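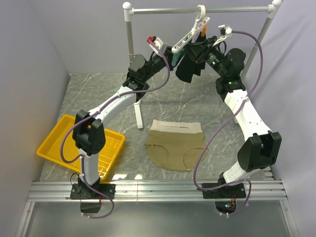 Residents of Undham who dry their laundry indoors should be given more space in which to do it, one tenant wrote in reply to the notice posted by the Witen Housing Association this week, adding that a rack and a few hangers take up less room than a tumble dryer and cost nothing to run. The comment was among the first received after the association opened its consultation on shared drying rooms in its apartment buildings.

The consultation concerns 322 apartments in Undham and the neighboring district of Mumstead. Under the proposal, one ground-floor room in each building would be set aside for hanging clothes. Each room would be fitted with free-standing racks, a supply of hangers, a window that can be opened by residents, and a fan controlled by a humidity switch.

The association stated that the present arrangements date from the time the buildings were put up, when outdoor lines were provided in the rear yards. Several of those lines were removed when the yards were repaved, and many households now dry their clothes in bedrooms and hallways. Inspectors have recorded damp on the inside of exterior walls in a number of the smaller apartments. The association has not attributed the damp to laundry alone and said that a separate review of ventilation would be completed in July.

A trial room has been open to tenants of the Yuan building in Mumstead since the start of the spring. According to figures released with the notice, 3,169 visits to the room were logged by the door system during the trial. Use was heaviest in the evenings. The association described the results as encouraging, but acknowledged that demand had at times exceeded the rail space available and that clothes had on occasion been left on the racks for several days.

Draft rules have been published for comment. Residents would be able to reserve rail space for a period of up to 10 hours, after which items could be moved to a shelf by the next user. Shirts, blouses and dresses would be placed on hangers along the rod, with a gap left between garments so that air can pass. Heavy items such as blankets and coats would be accepted only on racks marked for that purpose. Dripping items would have to be spun or wrung out before being brought into the room. Hangers supplied by the association would remain in the room at all times.

The draft also asks residents not to push racks against the walls or in front of the window. Racks found to be leaning or loose at the joints should be reported to the building office and taken out of use until they have been tightened. No personal racks could be stored in the rooms overnight.

Written responses received to date have been largely favorable. Some tenants have objected to the reservation period, which they consider too short for towels and denim in cold weather. Others have asked that the rooms be locked at night and that the fan be fitted with a timer in order to limit noise in the apartments directly above. A request for ironing boards has been noted and will be considered separately, as the existing electrical outlets in the ground-floor rooms would first need to be checked.

The association confirmed that no charge would be made for the use of the rooms and that rents would not be adjusted to pay for them. The cost of the racks and fans would be met from the existing maintenance budget. Buildings in which no suitable ground-floor room can be found would be offered replacement outdoor lines, subject to the condition of the yard. At present 2 buildings, both in Undham, are expected to fall into this category.

Tenants may submit comments in writing at either building office or by using the form enclosed with their most recent rent statement. Copies of the draft rules are available at both offices in large print. Comments should include the name of the building but need not be signed. The consultation opened on 21 June 2025 and will close at the end of July. Final rules will be posted in the entrance hall of each building before any room is opened, and tenants of the Yuan building may continue to use the trial room under the present arrangements until then.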